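Coritz room simulator, home license – my experience after three months

I bought the home license of Coritz in September, and I wanted to use it for some time before writing a review. Most of the reviews I found were written after one evening, and they speak mainly about the installation. The installation is fine. I will say little about it.

First, what I use it for. In our shared workshop in Doncombe we are building a robot with two arms that should open and close drawers in a normal room. The mechanical part is mostly the work of Siebe Dijkstra. I do the software, and Lộc Doãn does the wiring and also everything that we have forgotten. The real robot has at this moment one arm that moves well and one arm that waits for a gearbox. So for a long time I had code and no machine to run it on. Coritz gives you a furnished room and a humanoid body with two grippers, and you can send commands to it as to real motors. You can also import your own robot, and I come back to that later.

I work on a desktop computer with 16 GB of memory, which is the minimum that the manual asks. My graphics card is not new. I mention it here so that you can compare with your own computer.

The room is the best part of the product. Many simulators that I tried before give you a gray plane and a table, and then every algorithm looks good. The room in Coritz has furniture near the walls, a rug, a plant, a paneled door, a small box left on the furniture, a screen. It is a place where an arm can touch something that you did not think about. In my first week I planned all movements only for the left gripper and the drawer, and I gave no attention to the right arm. In the log I found a list of contacts between the right arm and objects that were not in my plan at all. It was not pleasant to read, but on the real machine I would have paid for it.
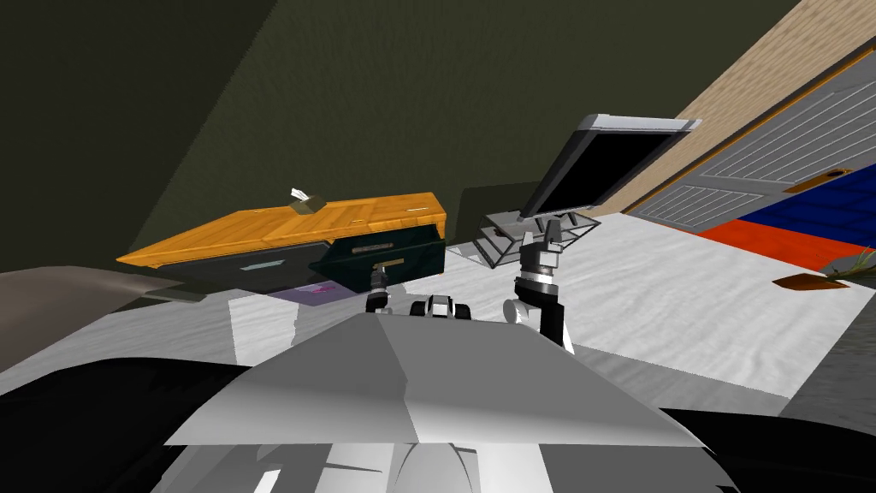
The camera view from the head is the second reason I keep using it. You see the room over the chest of the robot, and the chest takes a big part of the picture. When I wrote my first drawer detector I tested it with photos which I made with my phone, standing straight, with nothing in front of me. It worked very well on these photos. From the head camera it worked badly, and the chest plate was often marked as a table. I spent four evenings on a mask for the robot's own body. The manual has one page about this mask, and that page is good, but it is placed in the chapter about lights, where I did not look for it. If you buy Coritz, please read the chapter about lights.

Contact between fingers and objects is acceptable. The thin handles are difficult. With the default settings the fingers sometimes go a little into the handle before the contact is calculated, and then the drawer jumps. You can make the time step smaller and the problem is mostly gone, but on my computer the simulation then becomes slower than real time. For learning, this is no problem. For a test where a person moves the arms with a controller, it is tiring. Siebe tried it in this mode and gave the controller back to me quite soon.

Friction of the drawers can be changed for every drawer separately. I like this very much. The drawers in my own home are old, and one of them needs a strong pull and then comes suddenly. I could make a similar drawer in the simulation after some tries. The sound is not simulated, naturally, so you do not get the warning that the real drawer gives you.

Now the import of your own robot. The website says that it is simple. For me it was not simple. Our grippers are made from the Goh finger kit, which is popular and cheap, and its model file has the finger joints written in an order that Coritz does not expect. The fingers closed to the outside. I wrote to Bitov, the company that makes Coritz, and I received an answer from Hendrik Kramer of their support. He was polite and he understood the problem from my first message, and he sent a corrected file the next morning. I am thankful for this. But the corrected file is still not in the download package, so the next person with Goh fingers will have the same evening as me. In the end I use the robot body that comes with Coritz for most tests, and our own model only for checking the reach.

Two smaller complaints about the import:

The masses of the parts are read in kilograms even if your file says grams. There is no message about it. Our robot fell through the behavior of its own arms, I cannot describe it better.

If a part has no color, it becomes black. With a complete black robot it is hard to see which finger is where. I gave every part a color by hand.
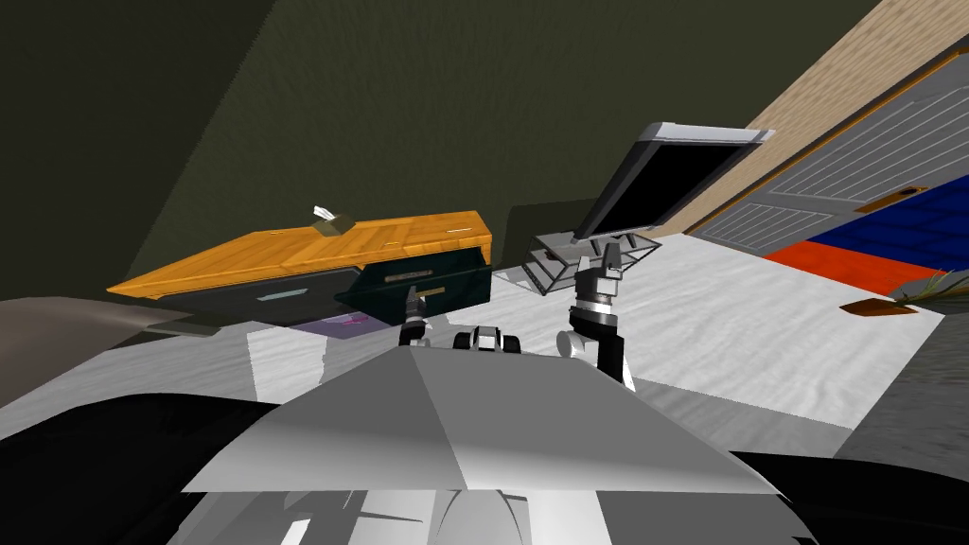

About the price. The home license costs 43 euros per year, and I find this fair. There is also a workshop license for several computers, and it costs much more. Kristof Van Hecke, who manages the computers in our workshop, asked if one home license can be moved between two machines, and the answer is yes, but you have to sign out on the first one. If the first one is switched off and you are already standing at the other one, you must walk. In our building this means stairs.

Updates come often. One update changed the name of a setting for the camera delay, and my scripts did not stop with an error, they continued with delay zero. I noticed only when the results became too good. I would like that a program refuses a setting it does not know. I reported this and it is on their list.

The documentation is written in clear English, and I could follow it without a dictionary. The examples are short and they run as they are printed. What is missing is a longer example with both arms. All examples in the manual move one arm while the other hangs down, and with two arms the questions are different: which arm has priority, what happens when both want to pass in front of the chest, how to stop both together. I learned this from a forum post by Jianhua Xia, who shares a complete project with two arms and a cupboard. Without this post I would perhaps have stopped in the second week. Search for it in the forum under "both arms, one stop".

How near is it to reality? I can answer only for the arm that works. We took the movement that I had tuned in Coritz and ran it in the workshop on a drawer unit that was standing there. The path of the arm was good. The gripper arrived about a finger's width too low, and this was our own mistake, the shoulder was mounted lower than in the drawing. After correction it took the handle. The pull was too fast, and I reduced it. I did not have to change the order of steps or the body mask. For me this is a good result, and I would not have trusted the arm near furniture without these weeks in the simulation.

Things which I did not test: walking (our robot stands on a fixed base), soft objects, more than one robot in the same room. There is a function for recording data in large quantity, and I opened it one time and closed it again.

Who should buy it? If your robot has one arm on a table, I think it is more than you need, and the free tools are enough. If you build something that should work in a room where people live, then the furniture and the head camera are worth the money. Have some patience for the import, and keep a copy of your settings before every update.

My rating is four of five. I take one star away for the import and the silent settings. When the second gearbox arrives, I will run the two-arm test on the real machine and add the result under this review.

Addition: some people asked me if it runs on a laptop. Lộc has tried on his, which has the same memory as my computer. It starts and the room loads, but with the small time step it was too slow to be useful, and the fan was so loud that he moved to the corridor. With the default time step he could work with it.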